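Jonel Twin Mattress with Cleletti Fitted Sheet: Long-Term Review

Reviewed by Hortensia Chávez
Updated 1st January

The Jonel is a plain quilted foam mattress sold through the Mohammadi catalog, usually bundled with a Cleletti fitted sheet. I bought both in June for a second bedroom that is used by guests, by a niece, and by me when I have a cold. The bundle is sold as a complete sleep surface for a small room. This review covers the mattress, the sheet, and how the two behave together. The bed base and headboard were already in the room and are not rated.

Construction

The core is a single block of medium foam under a thin quilted top panel. The cover does not come off. The top and bottom panels are joined to a side band, and the seam is covered by a piped cord that follows the full outline of the mattress, corners included. On cheaper mattresses this cord is often glued and starts to lift at the corners after the first few sheet changes. On the Jonel it is sewn, and mine has not lifted anywhere.
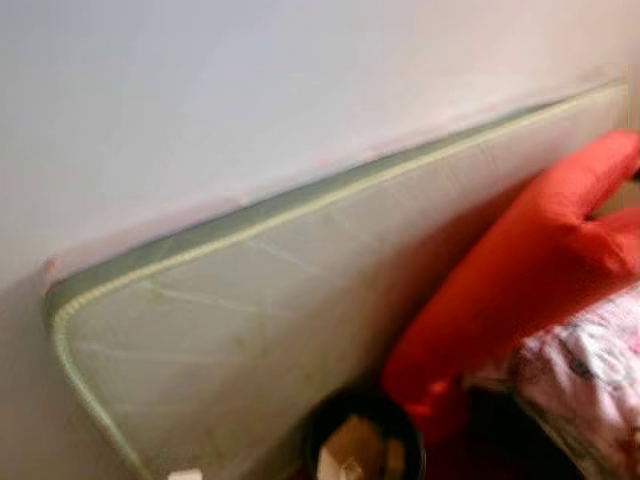
Handles are absent. The mattress has to be gripped by the side band or by the cord, and the cord is the easier of the two to hold, though I would not trust it with the full weight. One adult can tip it on edge and walk it a short distance. Getting it through a doorway is a job for two. The manual gives no instructions for turning, only a line saying that the mattress should be rotated head to foot "regularly." I do this every 45 days. Both faces are quilted, but only one is intended for sleeping on, and the label that tells you which is sewn to the foot end in small gray type.

The quilting is shallow. It keeps the cover fabric from sliding over the foam, and it does little else. Anyone expecting a padded top should look at the next model up or add a topper. With a standard topper the fitted sheet supplied in the bundle becomes too shallow, so the cost of a deeper sheet should be added to the price.

Firmness and edge support

I rate the Jonel slightly firmer than the middle of the range. The surface recovers quickly after pressure and leaves no lasting dip in the center. I have pressed a straight board across it at intervals and found no gap that I could slide a coin into.

Edge support is weaker. Sitting on the side to put on shoes compresses the foam further than I would like, and the outer part of the long side now feels softer than the middle. This matters less for sleeping than for a bed that doubles as a seat. In a small room most beds do double as a seat, and a buyer furnishing a studio should try one in person first.

Heat buildup is moderate. The foam is unventilated, and a fleece blanket over it makes a warm combination from spring onward. I have no complaint in winter.

The Cleletti sheet

The sheet has elastic on all four sides. Thread count is not printed on the packaging. The weave is smooth and on the thin side, and it softened noticeably by the third wash. I have washed it 20 times, always warm, with low heat in the dryer. There is no pilling in the area where the hips and shoulders rest, and the elastic still returns to its original length when stretched by hand.

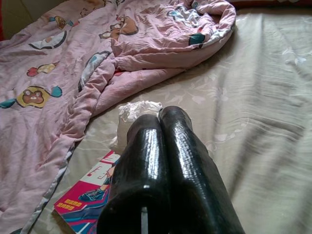
Color was the reason I chose this sheet over the white one. Beige is a practical choice in a sickroom, and the guest bed spends part of each winter as one. The leaf and flower pattern is printed so close to the ground color that it disappears at a normal distance, and it does not compete with whatever ends up on the bed. A crumpled white tissue still shows up against it well enough to be picked out before the sheet goes into the wash, while a magazine with a hot pink cover makes the fabric look almost plain. Shed lint is harder to see, and I go over the surface with a roller before guests arrive. The same print is offered in pale gray, which I have not tested.

Ink transfer is a fair question with any light sheet. I left a sheet of newsprint under a stack of books on it overnight as a test and found a faint gray patch in the morning. The patch came out in a normal wash with no pretreatment.

Fit

Fit is the weak point of the bundle. The pocket depth is adequate for the Jonel with nothing added, and the corners go on without a struggle. The problem is in the length and width of the top panel, which is cut with more allowance than it needs. It can be pulled flat when the bed is made, and the slack works its way back toward the foot as soon as someone sits down or drags a blanket across.

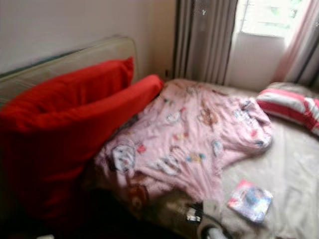
Sheet clips reduce the movement. I tried a set of four from Nestine, fastened diagonally under the corners, and they kept the surface acceptable through several nights of use. They also add a couple of minutes to each sheet change. Washing on hot to shrink the fabric is sometimes recommended. I do not advise it with this sheet, as the elastic is likely to suffer first.

The other approach is to ignore the slack. With a blanket spread over the top it has no effect on comfort, and a guest is unlikely to remark on it. I mention it for readers who are particular about a smooth bed, and for anyone planning to use the sheet without a top layer in summer.

Cleaning and care

The mattress cover is spot-clean only. Mild dish soap on a damp cloth removed a tea stain, with a faint outline remaining that I can find only because I know where it is. Drying took most of a day with the window open. A waterproof protector would be sensible for a child's room.

I vacuum the quilted side with the upholstery nozzle when I rotate the mattress. The piping collects dust along its lower side and needs the narrow nozzle. At the same time I clean the floor, which in this room is old parquet.

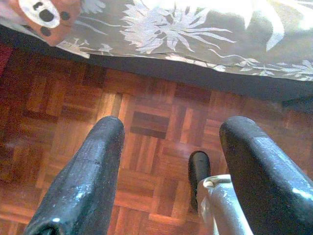 Hard flooring is worth considering before purchase. The side band is slick and the mattress slides when stood on edge on a polished surface. A folded towel under the lower side stops it. I would also keep the cord away from painted walls where possible, or hang a cloth between them. The piping has a raised texture, and leaning it against fresh paint would be asking for trouble.

Warranty

The Jonel is covered against sagging and seam failure. The terms exclude any mattress used without a solid or closely slatted base, and they require the original label to be in place. Keep the receipt with the registration card. The sheet carries no warranty beyond the usual return period, and Mohammadi will not accept a washed one.

Ratings

Mattress, construction: good
Mattress, comfort: good
Mattress, edge support: fair
Sheet, fabric: good
Sheet, fit: fair
Bundle, value: good at the sale price, fair at full price

I would buy the mattress again for the same room. I would order it without the bundle and choose a sheet with a tighter top panel, in the same beige if it could be found.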